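Recalibrating the hands after a cable swap

Feb 28, 2023

I spent most of today on the right arm. The finger cable had been rubbing behind the wrist for a while, and last week the thumb started dropping out of position every time the arm turned past a certain point. Wubit Woldemariam found the worn spot with a flashlight and a lot of patience. We ordered the new cable from Silska and it came on Monday.

The swap itself is easy. Power off, 4 screws out of the wrist cover, unplug, feed the new one through, leave enough slack for a full turn. The slow part is what comes after. Every finger has to be zeroed again, and the thumb has to be done last or the other values drift. I let the motors idle for 30 minutes before I write anything down. I skipped that once in August and had to redo the whole hand.

Then we go back to the table and run the fruit task. It's the same check I use after any work on the hands – pick up a toy fruit at the plate, hold it, set it down.

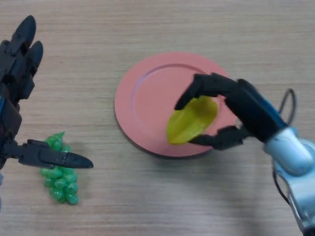 Right hand on the yellow fruit at the plate, left hand open over the grapes.

I watch the thumb more than the upper finger. If the zero is off, the thumb comes in too high and the fruit rolls before the grip closes. On the first try today it was off by a hair, so I went back and changed the offset by 9 counts. After that I was happy with it.

Etenesh Workneh wants the left hand done the same way before it gives us any trouble. I agree, but I only bought one cable, so that one waits for the next order. The slack loop on the right also sticks out more than I'd like. I'll put a clip on it tomorrow and run the wrist through its full range again.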